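Gilham Teach Glove Pair, Second Revision: Review After One Month of Bimanual Work

Category: teleoperation input
Firmware tested: as shipped, then the March update

The Gilham pair is a set of two sensing gloves with wrist trackers, sold for driving dexterous hands while the joint trajectories are logged. We bought them to replace a leader-arm setup that could move our arms well enough but gave us only open and close at the fingers. The question for this review is whether the gloves are good enough to record insertion demonstrations a policy can learn from. For most pegs they are. For small ones, with reservations.

Setup took an afternoon. The receiver enumerates as a serial device and the driver publishes finger angles and wrist pose on separate topics, each with its own timestamps. The two streams drift if the host is loaded. Over a long session we measured an offset of 16 ms between them, which was enough to spoil a handful of recordings before we moved the logger to a second machine. The manual mentions none of this.

Calibration is a sequence of hand poses for each glove and has to be repeated whenever a glove comes off. The thumb is the weak point. Opposition is estimated from two sensors where the Veteck glove uses three, and an operator with short thumbs will see the robot's thumb stop before contact. Scaling it by hand in the config file fixes most of the error.

Our test task is a board of blue pegs and cut-outs, worked with two arms and multi-fingered hands.

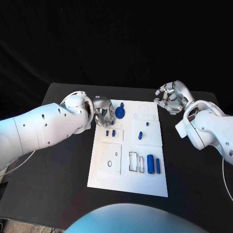
Lachlan Leckie

We recorded 400 demonstrations on the board with three operators. The thick cylinders were easy from the first session. The gear-shaped knob also went well: the ridges give the fingers something to hold, and wrist rotation from the tracker is smooth, with no visible stepping. Small pegs are slower. With no force feedback the operator judges contact by eye, and a curled hand hides the peg at the moment it matters. A peg lying on its side usually needs a regrasp. Expect those episodes to run long, and trim them before training.

Latency from glove to finger motion came out at 132 ms on our network. This is tolerable for pick and place. For a tight hole it makes operators move, wait and move again, and the pauses end up in the data. A policy trained on the raw episodes copied them — resampling by distance traveled removed most of the effect.

Comfort is fair. The fabric is warm, the cuff strap loosens, and the tracker mount shifts if it is bumped. The foot pedal for pausing the recording is solid and should be standard on every product of this type. It costs extra.

Price was 810 for the pair, pedal not included. The Kiani exoskeleton tracks the thumb better and costs several times more.

Good: finger resolution, wrist smoothness, open log format, pedal
Bad: unsynchronized streams, thumb calibration, strap
Rating: 7/10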